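4장. 공구 정리 작업 설정

이 장은 Nemton 양팔 작업대를 Inthorpe 정비실에 들일 때의 절차를 다룬다. 판매 자료에는 "정리 정돈 자동화"라고 적혀 있으나 그 문구를 믿고 인력 배치를 바꾸지 말 것. 현재 수준에서 기대할 수 있는 것은 느리고 감독이 필요한 보조 작업이다.

4.1 준비

1. 전원을 끈 상태에서 양쪽 팔의 케이블이 관절에 끼지 않았는지 확인한다.
2. 트레이를 오른팔이 닿는 위치에 놓는다.
3. 상판 위의 볼트, 와셔 등 작은 부품을 모두 치운다.
4. 비상 정지 버튼을 눌러 두 팔이 모두 멈추는지 시험한다.

주의: 작동 중에는 작업대 안에 손을 넣지 않는다. 팔이 멈춰 있어도 대기 상태일 수 있다. 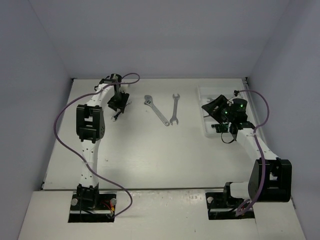

4.2 공구 배치

기계가 정비실 잡일을 맡을 수 있느냐는 질문에 필자의 답은 아직 "아니오"에 가깝다. Ventura 공장 시험에서는 집기를 302회 시도해 21회를 사람이 다시 놓아 주어야 했다. 숫자만 보면 나쁘지 않지만, 공구를 한 개씩 띄워 놓은 조건이었다. 조절 렌치의 손잡이 끝과 양구 스패너의 아래쪽 입이 거의 맞닿아 좁은 V자를 이루는 정도의 배치라면 따로 시험해야 한다. 숙련공이라면 두 개를 한 손에 쥐고 넘어갈 일이다.

5. 처음에는 공구 사이를 손가락 두 개 너비 이상 벌린다.
6. 한 번에 한 개만 집도록 설정한다.
7. 열 번 연속 성공하면 간격을 조금씩 줄인다.
8. 실패하면 즉시 정지하고 공구 종류와 각도를 기록한다.

참고: 트레이에 이미 담긴 공구 위에 다른 공구를 겹쳐 놓는 동작은 지원 목록에 있으나, 담당자 Pouran Shahbazi의 확인을 받기 전에는 사용하지 않는다.

4.3 야간 운전

무인 야간 운전은 허용하지 않는다. 기록지는 교대 때 Snædís Hafstein에게 제출한다.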